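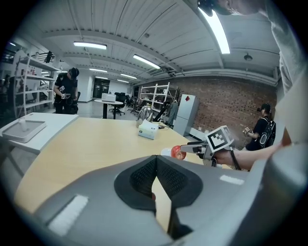
1/ Ceasefire talks in Balitz: where we are tonight

The two delegations met again in Resturport today, 31 May 2018. They stayed in separate buildings, and the mediator, Hafþórsson, walked between them with papers. I follow these talks since December, so I will try to put the main points in order.

2/ The truce on the Triler road is extended by 20 days. Both sides signed. The earlier text gave only a weekend, and the trucks with flour could not pass in time.

3/ The monitors stay. There are 18 of them for a road of 172 kilometres, and two checkpoints are still closed to them at night. My colleague Ching-wen Choi was at the northern one this morning. She writes that the soldiers were polite – but the barrier did not open.

4/ The harbour is the difficult part. The government wants its own customs officers there. The northern council wants a neutral authour of the cargo lists, and it has refused every name so far.

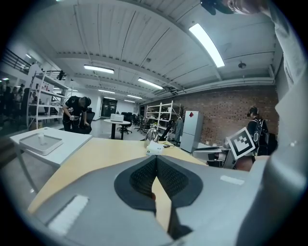 5/ Many of you ask: does the extension mean that families can go home to Balitz?

Not yet. The text covers the road and the trucks, and it says nothing on the neighbourhoods behind the old front line. Those have to be cleared of mines first.

6/ The next meeting is on Monday, again in Resturport. I will post the full text of the agreement when the translation is ready.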